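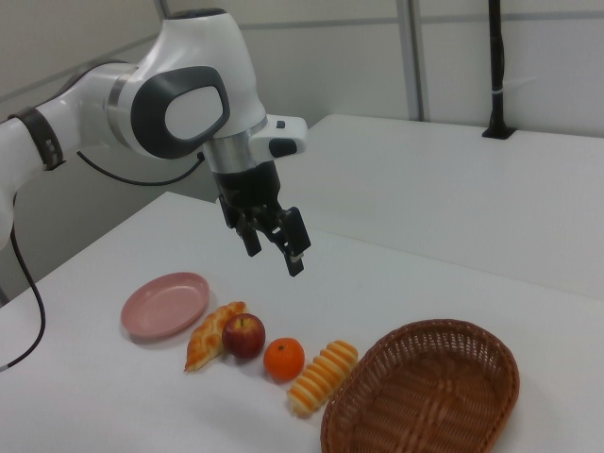
The arm over the food row at the start of a run, plate on the left and basket at lower right.

Gripper trials, July meeting
Present: Finlay Moncrieff (chair), Atieno Simiyu, Nazanin Kiani, Marama Ngata (minutes)
Apologies: Carmela Mateos
Started 2:10 pm in the Plomham room

1. Last meeting
Minutes accepted with one fix: the spare finger pads were ordered by Nazanin, and Atieno only signed for them.

2. Results of the food row
Atieno went through the numbers and we spent most of the meeting here, happily. The two-finger gripper has now done 272 picks across the apple, the mandarin and the two bread rolls. The apple and the mandarin are going really well, and Finlay said he'd stopped holding his breath on the mandarin. The braided roll is fine when the fingers close across its middle. Coming in near an end, it swings and sometimes drops on the way to the basket.

The striped roll was the big surprise! We all expected it to be the worst of the lot and it has the fewest drops of any item. Marama wondered if the cream bands are helping the camera find its angle. Atieno thinks it's just the shape. Left open, and everyone wants to know.

Nazanin asked that "dropped" and "missed" go in separate columns from now on. Agreed. Atieno will go back through the old runs too, as far as the notes allow.

3. Comparison with the Gillies suction cup
The cup has had only 50 picks so far, all on the apple and the mandarin. It is quick on both, and lovely to watch. It can't hold a seal on the bread. Finlay would like to try the softer cup from Prevley before we write bread off for suction. Carmela sent a note by email asking that both tools get the same row in the same order, or the comparison won't mean much. Agreed, and thanks to Carmela.

4. Closing force
Nazanin showed the force traces from the Trirkley controller. At the middle setting there were no marks on the apple, but the braided roll had dents. She has a lower setting ready for bread and is keen to get going. Long talk about whether one setting could cover everything. Marama would like to see that tried first, Finlay would rather switch by item. We'll run both.

5. Cable
The cable loop by the joint housing was discussed again. Finlay to check the slack at full reach before the next long run.

6. Target
Some 2,000 picks in all before the write-up, shared between the two tools. Atieno thinks we can do it if the row gets reset faster. Marama offered to mark item spots on the tabletop with tape.

Actions
Atieno: split the drop and miss columns
Nazanin: low force runs on both rolls
Finlay: ask Prevley for the soft cup, check cable slack
Marama: tape marks, fresh bread

Closed 3:25 pm. Next meeting same room, Carmela to chair.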